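Trarkitz shape sorter block, red — my review after one month

I bought this block in June for my younger son, who is two years old and puts everything into everything. Before it we had the usual plastic bucket with a lid, and he learned very quickly that the lid comes off. After that he was not interested in the holes any more. My colleague Mawuli Quaye has a daughter of the same age and he told me to look for a sorter which is one solid slab, with no lid to remove. I ordered from Ní Mhurchú, the small toy shop near the station, and paid 28 euro. One week later I saw it for 29 in another shop, so the price seems to be fair.

The first thing I noticed is the weight. It is thick and it stays where you put it, also when a child leans on it with both hands. My son tried to carry it to the bath on the first Monday and gave up in the corridor. For me this is a good point. For my floor I am less sure, and I would recommend a carpet under it.

The choice of shapes is more interesting than in our old bucket. The circle he could do on the first day. The star took him over a week, and he was so proud that he did it again and again until dinner. The flat, narrow shapes are still too difficult for him. He holds the piece in the wrong direction and becomes angry, then he goes back to the circle. I think a child of 3 will have more patience with these.

Not everything is perfect. All the holes are in the same red as the rest of the block, only darker inside, so the colour gives no help at all. Some parents will like this, because the child must really look at the shape. In the evening, when our lamp is weak, I also must look twice. I would prefer a thin white line round each hole.

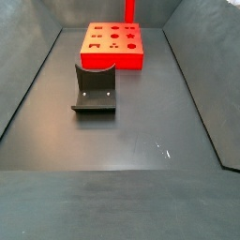 The second complaint is the cleaning. Crumbs fall into the small holes and a cloth does not reach them. I use a dry toothbrush and it works, but it is slow work for such a simple toy. The instructions say only "wipe with damp cloth" and I had the feeling that the person who wrote it has no children.

I compared it also with the Kernex sorter of my neighbour Cormac Ó Flaithearta. His is lighter and makes less noise, and it comes with a cotton bag for the pieces, which I miss with mine. But the edges of the holes are sharper there, and his children have already lost interest — ours is still used every day.

I give it four stars from five. If the shop sold a bag for the pieces, I would buy it too.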